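Recessed ceiling light

A recessed ceiling light, also called a downlight, can light or pot light, is a light fixture installed in an opening in a ceiling so that its visible part sits level with, or slightly above, the finished surface. The housing, wiring and any transformer or driver are concealed in the cavity. The type is common in kitchens, hallways, offices and rooms with low ceilings, where a hanging fixture would reduce headroom.

Components

A recessed light is usually described in terms of three parts: the housing, the trim and the light source. The housing is the metal can or shallow box that holds the fixture above the ceiling. The trim is the ring seen from the room; it covers the cut edge of the opening and may include a baffle, a reflector or a lens. The light source is either a replaceable lamp or a built-in LED module. Spring clips or torsion springs hold the trim against the ceiling board.

White trim is widely used on white ceilings because it reduces contrast between the fixture and the surface when the light is off. Round trim tolerates small errors in placement better than square trim, which must be aligned with the walls.

Placement

Fixtures may be set in the main ceiling plane, in a dropped soffit, or in both. A soffit is a lowered band of ceiling, often built to enclose ducts, pipes or beams. The available depth inside it can differ from that of the main ceiling, and a shallow housing may be needed.
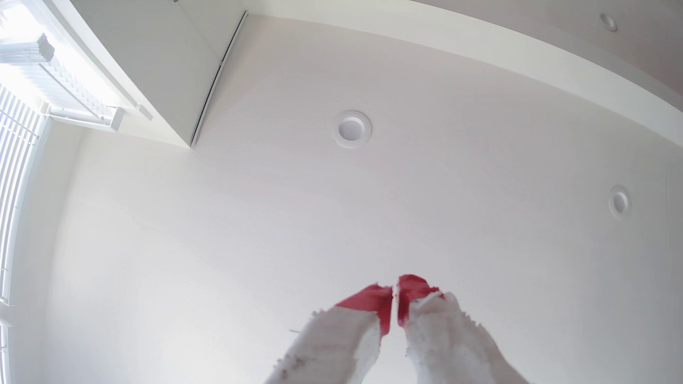
Femke Lambrechts objects to treating the soffit and the main ceiling as a single layout, arguing that lights at two heights should be planned as separate rows, each measured from its own edges. Other writers on interior lighting prefer one shared grid, on the grounds that the fixtures are seen together from most points in the room.

Spacing depends on ceiling height, beam angle and the task performed below. A narrow beam produces a small, bright pool of light and requires closer spacing for even coverage. Fixtures placed too near a wall produce curved bright patches on it, known as scallops. These may be wanted as an effect or treated as a fault.

Surface finish

Light from a fixture within the ceiling is directed mostly downward, so the ceiling itself receives little direct light and can look dull at night. A matte finish hides joints and patches better than gloss. By day, light from windows crosses the surface at a low angle and may show a fine texture or uneven filling around the openings.

Maintenance

Power is switched off at the breaker before a trim is removed. Dust on the ring and lens is wiped away with a dry or barely damp cloth. Gaps between the trim and the board allow air to pass into the cavity and can leave gray marks on the ceiling; a gasket behind the ring limits this. In insulated ceilings, only housings rated for contact with insulation may be covered.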